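March 21, 2023

Quick one, I have a bus in 2 hours and still haven't packed for Llanos.

So people keep asking what rules we use for peg-in-hole work. Short version — the Lekurel sheet, cut down. The full thing is 122 pages and I gave up somewhere in the force limits chapter. What's on our wall now is 4 lines:

Clear the table. Only the part and the block, nothing else within reach of the arm.

Cable gets a slack loop. Check it at full wrist rotation, both ways, before you turn the speed up.

Slow zone starts well above the part. Not at the part. Had this arguement with Vatodeo twice already.

Log every try, even the dumb ones. We're at about 2,000 and the dumb ones are the ones I go back to.

Still missing — anything decent on worn fingertips. When do you swap them? Larkent says by hours, I say by looking at them. Will try to write that part up in April if I get teh time.

Also somebody please tell me why the sheet has a whole page on table color and one sentence on where the stop button goes. Moving that to the top in our copy.

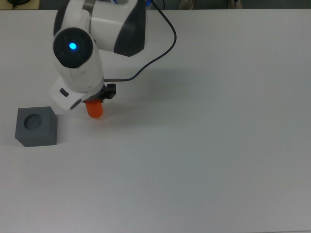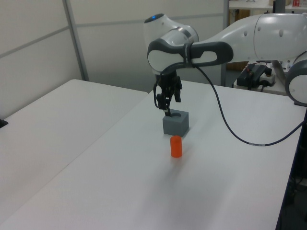 Gray block, orange peg, white table. Orange fingertip hovers above the table in the first one, orange peg stands on it in the second.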